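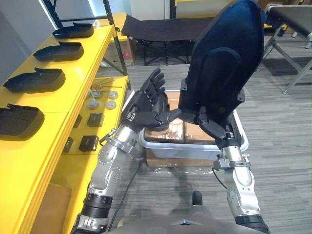
Re: [combmakers] Two men named Anton Rehl at Ikden?

Posted by: Princess Fajardo
Date: 7/30/20

Rima, thank you for the transcription. I went back to my notes on the Rehl family and I think you are dealing with two men, an uncle and a nephew, and that the comb in your message belongs to the nephew.

The uncle is the easier one. He was baptized at Ikden in February 1702, the second son of Matthias Rehl, horn worker, and his wife Dorothea. The godfather was a tanner, as you would expect in a family that needed a steady supply of horn. Anton was bound to his own father, which is why he doesn't turn up in the apprentice book. Sons of masters were not entered there until the rules were changed in 1731. He was admitted as a master in 1726 and paid the reduced fee. I have seen the entry myself, on folio 151 of the second guild book, and the name is clear.

He married twice. The first wife, Klara, died in 1734 and left one daughter. The second was the widow of a boxmaker, and she brought him the house by the lower bridge and a stepson who also went into the trade. There is no son named Anton by either marriage. I looked for one at Ikden and in the two nearest parishes. A child could have been baptized somewhere farther off, but the uncle's will names only the daughter and the stepson, so I would stop looking. 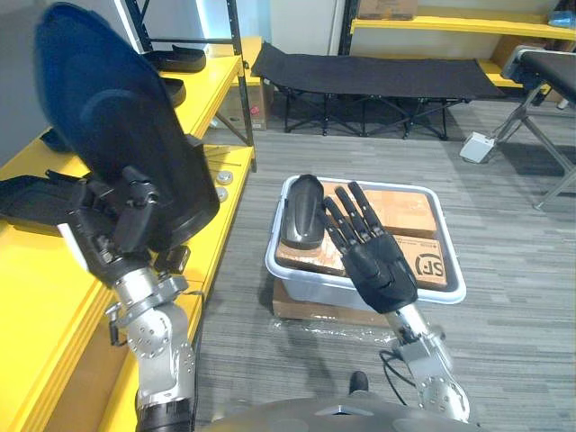
Reading time: 5 minutes

The nephew was the son of Matthias the younger, who moved away from Ikden after a dispute over the horn presses. The family settled at Plinasum, where there was no guild for combmakers and the horn workers were lumped in with the turners. That has caused a lot of the confusion. The turners' clerk wrote down a man's trade according to what he was selling that year, so the same person can be a turner, a combmaker and a seller of lanterns within a decade. Lantern panes were made from thin sheets of pressed horn, and anyone with a press could make both.

Young Anton was baptized at Plinasum in 1729. He was sent back to Ikden at 14 to learn with his uncle, and his is the entry that everyone cites as proof of a son. The clerk wrote "Anton Rehl, with Anton Rehl, master, of his blood." It was read as father and son by the first person who published it, and it has been copied that way ever since. The Latin phrase in the margin is plainer. It gives his father as Matthias, living.

He finished his term and seems to have stayed on as a journeyman. I lose him for several years after that. Then he is back in Plinasum with a wife and a shop, and from that point the turners' accounts have him nearly every year until his death.

Now the mark. The uncle used an A and an R side by side with a small cross above. This is known from the sheet of marks the guild kept, and it was struck at his admission. The mark you describe, with the R set behind the A so that they share an upright, isn't on the sheet at all. I know of it on three combs. One is the dressing comb in the Espiritu collection, number 688 in the old handwritten list. One was sold out of a house near Plinasum and I only have a poor photocopy of it. The third is yours. The Espiritu comb has a scratched date of 1768 on the spine, when the uncle had been dead for 11 years. I can't prove that the date was put on when the comb was made, but I don't know why anyone would have added it later.

There is one objection and I should set it out fairly. The widow carried on the Ikden shop after the uncle's death, and widows sometimes kept using a husband's mark or had a new one cut that was close to it. The stepson could have been doing the work. If so, the joined letters might be a shop mark from Ikden and have nothing to do with the nephew. Against this, the Ikden guild was strict about new marks and fined people for using them before they were registered. I went through the fines for the years of her widowhood and she is there once, for selling on a feast day. No fine for a mark. The book has damage along the lower edges from damp, though, and a few lines on most pages can't be read.

On material, please be careful with the word tortoiseshell in the older catalogs. Both shops sold pressed horn stained to look like it, and the people who wrote the lists often didn't check. The inventory taken at the nephew's death in 1781 has 77 combs "in the manner of shell" and only two "of shell, true." It also has over 100 unworked horn tips, a press with its plates, five saws and a debt owed by the Jaladum shop for lantern panes. If your comb is shell it would be unusual for him, and that would count a little against what I've said.

The Jaladum debt may be useful for you. The Jaladum papers are in better shape than the Plinasum ones, and they bought from the same few people year after year. I have only read the first bundle. If there is an invoice or a receipt with the joined letters stamped or drawn on it, the matter is settled. I would start with the bundles for the 1770s.

One small correction to your transcription: in line four I read "Kammacher," not "Kannmacher." The strokes are hard to count, but a canmaker would have been in with the pewterers and wouldn't be paying dues to the turners.

I can send scans of the two guild book pages to anyone who wants them. They are large files, so please write to me off list.

Princess 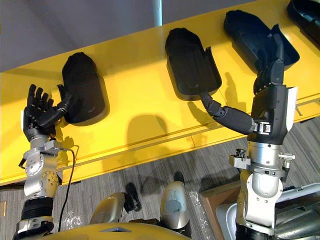

Rima Khoury wrote:

> Hello all,
>
> I am trying to sort out the Anton Rehl who made
> combs at Ikden in the middle of the 1700s. The
> published pedigree has him as a master in 1726
> with a son of the same name apprenticed in 1743.
> My trouble is that I can't find a baptism for the
> son, and the father's will doesn't mention him.
>
> I have a comb from my grandmother's side with an
> A and R joined together on the left end. I was
> told it was the father's work. It is dark, with
> lighter patches, and a dealer told me it was
> tortoiseshell – I haven't had it tested.
>
> I also have a short entry from the Plinasum
> turners' accounts that names an Anton Rehl. My
> transcription is below. I am not sure of line
> four, where I have him as a Kannmacher.
>
> Has anyone seen this mark on another piece? And
> does anyone know if the Ikden mark sheet can be
> viewed without going there in person?
>
> Thanks,
> Rima
>
> [transcription trimmed]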